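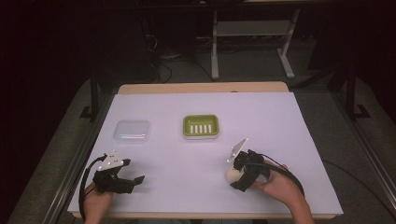 Thread on bathroom soap dishes and drainage. Most advice on keeping bar soap alive is about the soap. The dish decides more. What matters is the contact area under the bar and where the runoff goes afterward. The lime-green dish with the white rim is the type I now use everywhere: five parallel ridges across the tray, so a bar sits on lines instead of on a flat floor. The lidded translucent container next to it has another job, covered further down.

2/ Definitions first. "Drainage" on a soap dish package can mean three different things: ridges in a closed tray, holes through the tray, or a removable insert over a reservoir. They behave differently. Ridges in a closed tray lift the bar but keep the water in the dish.

3/ A closed tray has to be emptied. Mine gets tipped into the sink every night and rinsed every Tuesday. If you won't do that, buy one with holes and put it where it can drip into the basin.

4/ Ridge direction. Set the bar across the ridges, long side perpendicular to them. A bar lying parallel to the ridges can drop into a gap once it wears down, and then you have a flat dish again.

5/ I kept a small log over the winter. Same soap, unscented, two sinks, same household. Bar in the flat-bottomed dish (Vilela, the oval one): gone or unusable after 200 hand washes. Bar on ridges: 407. Counted with a tally clicker on the shelf. Two people using it, one of whom forgot the clicker now and then, so treat both numbers as low.

6/ Sample size is one bar per dish. I know. A second round started in March and I'll add it here when both bars are finished.

7/ Ridge height: 4 mm is the minimum I would accept. Below that the softened layer on the underside of the bar bridges the gap and glues itself to the floor of the tray. My old Pundale had ridges you could feel with a fingernail and not much else. It's now under a plant.

8/ Someone always brings up wood. Slatted wood dishes drain well and look good for a while. The one I had from Sandden went gray at the ends and had to be scrubbed with a brush to get soap out of the joints. A one-piece tray has no joints. I went back to one-piece trays for that and haven't missed the look.

9/ Cleaning the ridges. Soap residue packs into the corners where each ridge meets the tray. Warm water, ten minutes, then an old toothbrush run lengthwise along the grooves. Cross-brushing only cleans the tops. If there is a chalky film left, white vinegar, another ten minutes, rinse.

10/ Don't use the rough side of a sponge. It dulls the surface and the residue sticks faster the next time.

11/ Container with a lid: for spare bars and for travel, never for a bar in daily use. A wet bar in a closed box stays wet. If you come home from a trip with one, open the box the same evening and leave the lid off overnight.

12/ Spares: unwrap them and leave them in the open for a few weeks before boxing them. They lose some water and get harder. I weigh mine on a kitchen scale and box them when the weight stops moving from one week to the next.

13/ I buy unscented in bulk from Grevomik, 1000 g to a pack, which arrives as one block you cut yourself. Cut it when it's fresh. After a month on a shelf you need a heavy knife and it cracks along the edge.

14/ Cut size: make the bar longer than the span of at least three ridges at its narrowest useful state. For my dish that means a fairly long, thin bar. Short thick ones last as a lump but end up wedged in a groove.

15/ Slivers. Wet the back of the new bar and the flat of the old one, press, leave on the ridges overnight. Works if both are the same soap. Mixed brands tend to separate in use.

16/ Placement. Keep the dish out of the direct line of the faucet splash. I moved mine from the right of the tap to the back corner and the tray now has maybe half as much water in it by evening. Did not measure this one.

17/ Several replies asking about magnetic holders. I haven't used one, so no opinion. If you have a log of washes per bar on one, post it below with the soap type and I'll put it next to mine.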